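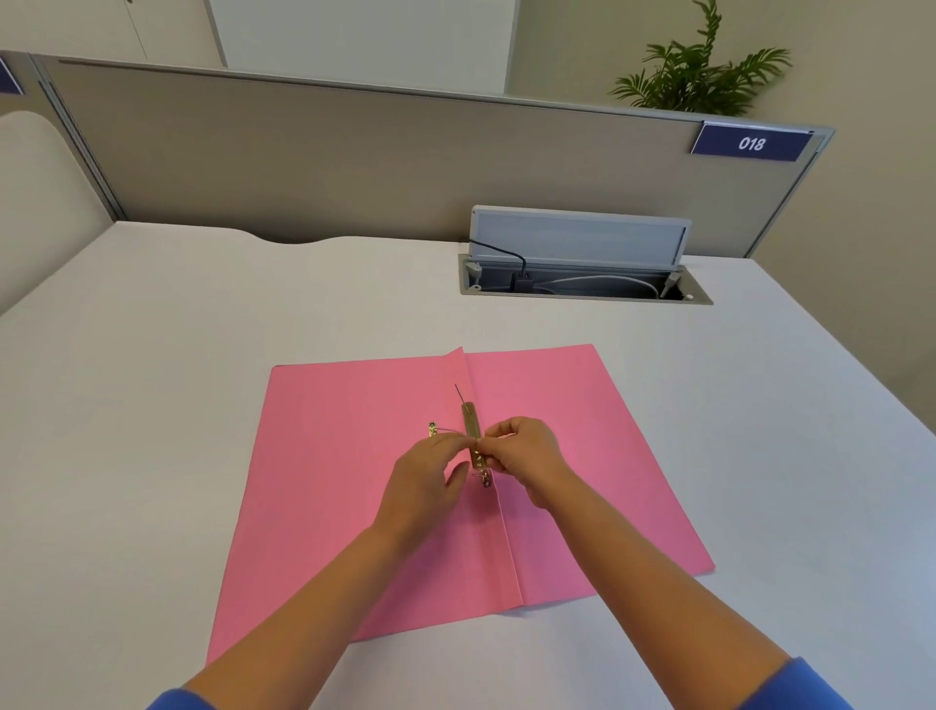

Nikola Zieliński demande pourquoi les feuilles ne tombent pas d'une chemise à attache quand on la secoue, alors qu'elles glissent tout de suite d'une chemise ordinaire. La réponse tient dans une petite pièce de métal.

Une chemise est une feuille de carton pliée en deux. Le pli s'appelle le dos. Les deux parties qui s'ouvrent de chaque côté s'appellent les volets. Le carton est plus épais et plus raide que le papier - il protège donc ce qu'on range dedans.

L'attache est une pièce métallique longue et plate. Elle porte des tiges fines qui passent dans les trous des feuilles. Ces trous se font avec une perforatrice. S'ils ne sont pas tous à la même distance du bord, la pile est de travers.

Pour fermer, on pose sur les feuilles une barrette, c'est-à-dire une bande étroite et percée. Les tiges traversent la barrette, puis on les rabat. Les feuilles sont alors serrées et gardent leur ordre.

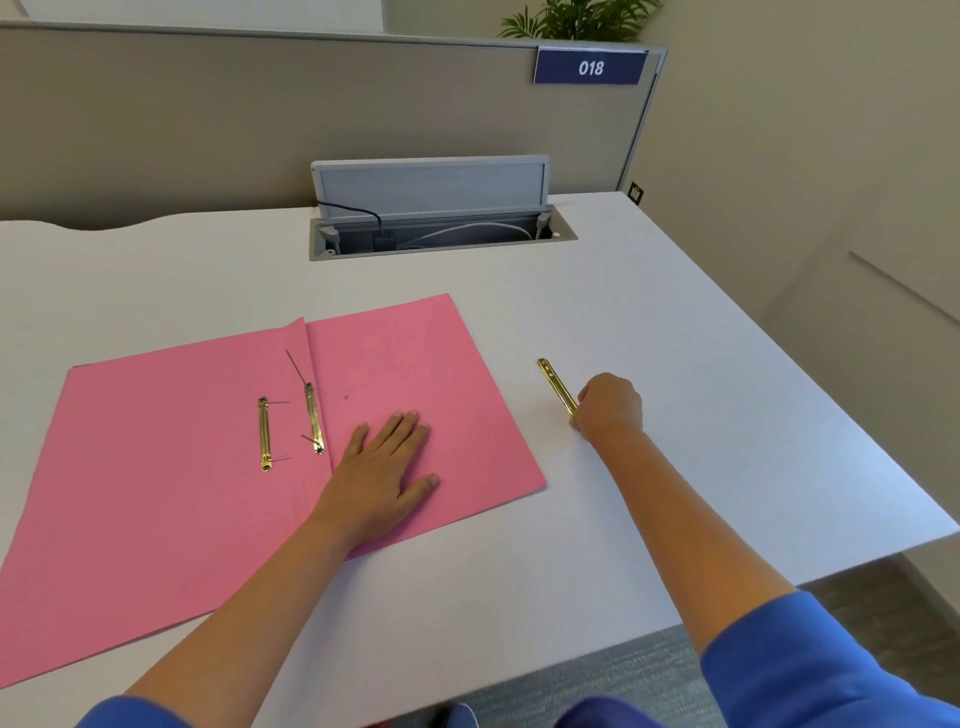
Chemise rose ouverte à plat. La main droite tient une bande métallique dorée, percée de petits trous.

Pour retirer une feuille, on redresse les tiges, on enlève la barrette et on soulève les pages une à une jusqu'à la bonne. On remet ensuite les autres dans le même ordre.

Le métal plié et déplié trop souvent au même endroit finit par casser. Cela s'appelle la fatigue du métal. Un trombone permet de l'observer : plié plusieurs fois, il se rompt au niveau du pli.

Vocabulaire
Dos : pli central de la chemise.
Volet : chacune des deux parties qui s'ouvrent.
Barrette : bande percée qui serre les feuilles.
Perforatrice : outil qui fait les trous dans le papier.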